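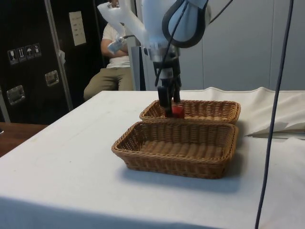
Basket transfer task, two-finger gripper at the far basket.

Trollivus Hand-Guiding and Remote Teaching Kit

Overview
The Trollivus kit adds demonstration recording to an existing robot arm with a two-finger gripper. An operator moves the arm by hand or drives it from the Fatovitz remote handset. Joint positions, gripper opening and video from a fixed camera are written to one file with a shared clock.

Teaching modes
Hand guiding: the arm is held in gravity compensation and follows the operator's push. The gripper is opened and closed with a foot switch.
Remote control: the handset sets tool speed and direction. Scaling can be changed during a recording – the low setting is intended for the last part of a reach into a basket or bin.
Both modes produce the same file format. A set may contain episodes from either one.

Recording
Each episode starts and ends on a pedal press. Discarded episodes stay on disk but are marked and skipped at export. The base unit stores 3000 episodes before the oldest must be moved off. Export is handled by Pastor, the desktop program supplied with the kit, which also trims idle time at the start of an episode.

Starter tasks
Pick a small cube from a basket
Move a cube from one basket to another
Return a cube to its starting basket
Task files hold the start pose, workspace limits and episode naming. They can be copied and edited in any text editor.

Specifications
Cameras supported: 2
Episode storage: 3000
Handset cable: 87 inches
Handset connection: wired only
Export software: Pastor (license included)

In the box
Base unit, Fatovitz handset with cable, foot switch, camera bracket, Pastor license card. Arm, gripper, cameras and task objects are not included.

Notes
Payload must be entered before hand guiding is enabled. A wrong value causes the arm to drift when released. Re-enter it after any gripper change.
The Dranon wrist adapter is sold separately. Orders placed before July ship with the earlier foot switch – function and connector are the same.

Page updated Wednesday, June 29, 2022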